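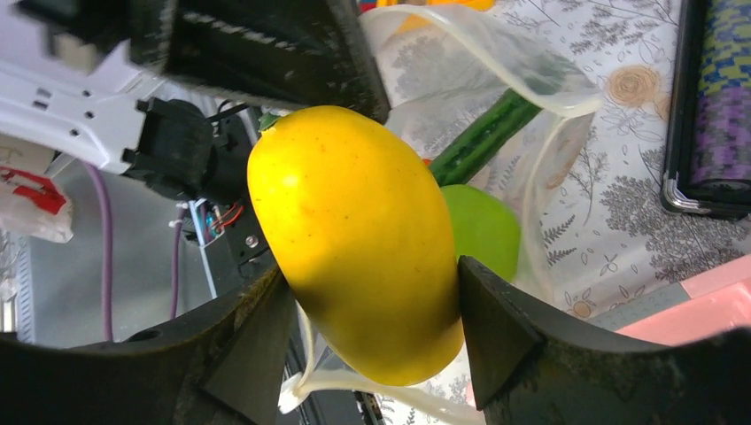 Packing again. Quick one tonight, I've got the table half sorted and a pot of tea going cold and if I sit down properly I won't get up.

So we're off to Arnach for the week. Same house as April, the one with the damp porch and the good oven. 118 miles door to door according to the car, and I would swear it was further last time, but last time we had the trailer and Pádraig's idea of a short cut. Not doing that again.

The plan was to be organised. I had a list and everything. The list is under something. I can see a corner of it from where I'm sitting and it has a ring on it from a mug.

Food first, as that's what everyone asks about. I'm taking fruit and veg from here and buying the rest when we arrive. The shop in Arnach is grand for milk and bread and firelighters, but the vegetables are mostly onions. Lovely onions. In April we had onion soup, then onion tart, then a thing with eggs that I called a frittata and Liam called onions. So this time a cucumber, which I'd never normally bother bringing anywhere, and whatever else was looking decent.

I also picked up a yellow thing and didn't read the label. Mango, or a little squash. I went back and forth on it all the way home. Úna says give it a sniff at the stalk end and you'll know. I gave it a sniff and I don't know. If it's a mango it's breakfast, if it's a squash it's going in with the lentils, and if I guess wrong then it's going to be an interesting breakfast.

Things I've learned about bringing veg in a car, for whatever it's worth:

Thin plastic bags are awful for it, and I use them anyway. Everything sweats. If you can stand to do it, take it all out when you get there, before you've even found the light switches, and put it in a bowl.

Long things go in last. Cucumber, leeks, that class of thing. They'll go down the side of a bag if you leave a gap, and if you put them in first everything else rolls off them. Took me years.

Soft fruit on your lap. Somebody's lap anyway. I had plums in the footwell once and we don't talk about the plums.

600 grams of flour in a jar, not a full bag, I'm not carrying flour home again. Salt. The decent olive oil in a small bottle with the lid taped. The good knife wrapped in a tea towel, and write KNIFE on the tea towel with a bit of masking tape, because I am not the only person who unpacks and Liam nearly lost a finger to my cleverness in April.

Right. The tablecloth.

I know. I've had emails. Well, I've had one email, from Catríona, saying surely you're not still using that one. I am. White one with the grey ferns and flowers. I love it and it looks a state. It's got these little round orangey brown marks all over it, worst in the middle, and I've thrown everything at them. Soaked it overnight. Bicarb. The paste that's meant to take out anything. Lemon juice and leaving it out on the line, which is my mother's answer for most things, including people. They're still there. At this stage they're part of the pattern. I've stopped seeing them, and then someone comes over and I see them again, all at once, every one.

If anyone has got a set-in stain out of a white printed cloth without taking the print with it, please tell me. I am afraid of bleach on the grey. Orla says a bit of Brillwood powder and a warm wash, twice, and don't let it dry in between. I haven't tried the not drying in between bit. Will report back.

Anyway, it's a brilliant cloth for packing on and I'm not being funny. You lay everything out on a pale background and you can see what you've got. On the bare table I lose things. Black things especially, chargers and hair bobbins and the lens cloth. Put the same stuff on top of ferns and you spot it.

Moving on to the case.

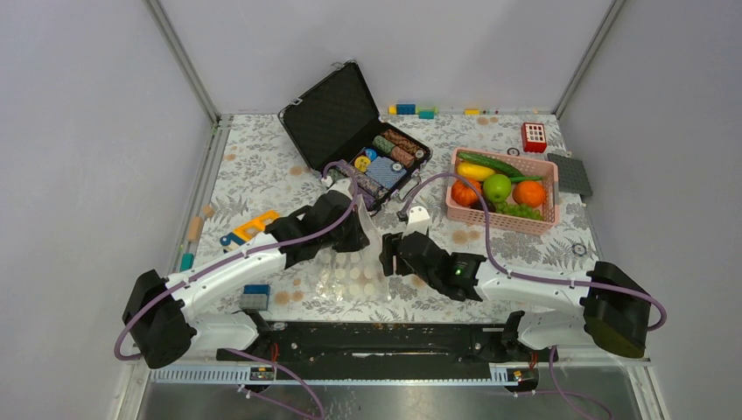 I've a bit of a grá for a hard case. I know they're heavy and I know they take up more room in the boot than a soft bag would, and Pádraig has made this point to me, at length, in the driveway, in the rain. But with a soft bag you're always wondering what's leaning on what. With the hard shell you shut it and stop wondering. And the foam! The bumpy egg box sort in the lid is the best bit. It presses down just enough that nothing slides about, and you don't have to cut it to shape or faff with little compartments. I cut foam to shape once for a different case and I was so proud, and then I bought a different torch and the hole was wrong.

How I do it, more or less. Open it flat if you have the room, or at an angle if you haven't, with the lid standing up by itself behind. Have it at the back of the table so you're not reaching over it for things. Heavy bits near the hinge. Awkward bits next. Then the small stuff goes in a bag of its own, always, never loose, I don't care how few there are. Small loose things find the one crease in the foam and live there.

Give the foam a going over with the hoover before you start, on the low setting. It holds on to crumbs like you wouldn't believe. If it's gone a bit flaky or sticky to touch then it's had its day and you can get a new sheet of it cheap enough, Kinsella's in the town used to cut it to size for me while I waited. I think they still do. Ring first.

What I'm not doing this year is putting liquids in with it. Not even "sealed" liquids. The sun cream incident was my own fault and it was in a bag and it still got out. So wash things go separately in the horrible flowery washbag and that travels standing up behind the driver's seat with a coat jammed against it. Works fine. Looks like a small person in a coat.

And I'm leaving space. This is the bit I'm worst at. If it shuts easily on the way out then there's some hope of it shutting on the way back, when it's full of sand and stones and whatever jam Úna has talked us into at the Kuddale market. We came home with 3 jars in April and I've opened one. It's rhubarb. I don't even like rhubarb.

What else. Games and bits for the kids, and by kids I also mean Liam.

Last year I brought far too much. A jigsaw, it said 3,000 pieces on the box and I believed in us. We did most of one edge. It lived on the dining table all week with a sheet over it and we ate off our knees. So no jigsaw. Cards, one box of dominoes, paper and a fistful of pencils. Balls for the beach and for the long hallway if it rains, and it will rain.

On the subject of balls I have opinions. Net bags are useless, the small ones work their way out through the holes. A carrier bag splits. What you want is a clear bag with a cord and one of those little toggles that you squeeze and slide along.
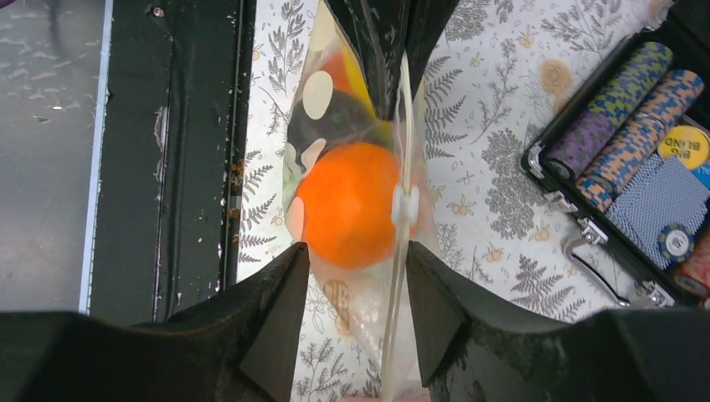

You can see what's in it, is the main thing. Nobody has to tip the lot out on the floor to find the one they want, though they will anyway. Bright ones are best for the beach. Orange shows up on anything, wet sand, seaweed, the lot. Spotty ones are great craic for small children, the spots go round and they lose their minds. Pale green is a mistake on grass, I've donated several to the field behind the house that way.

Don't fill the bag to the top or the neck won't gather properly. Let the air out of it before you pull the cord, give it a bit of a squash against your chest. And hang it up when you get there, back of a door, hook in the porch. Then it's off the floor and the sand drops to the bottom and you can shake it out at the end of the week.

Toggles do go, mind. The spring gets tired, or grit in it. A loose overhand knot will do till you're home.

Still to do: phone chargers, the wellies (where is the other green wellie), ask Orla about the key, cancel the milk, the cloth into the wash one last time with the powder and see. Find the list. Coats by the door. Take the bin out, I always forget the bin and come home to it.

Catríona is minding the plants and has strict instructons about the fern in the bathroom, yes another fern, I've a type.

If the yellow thing is a mango I'll put it in the comments. The signal down there is only good at the end of the lane so it might be a couple of days. Tea's stone cold. Going to go and look for that wellie.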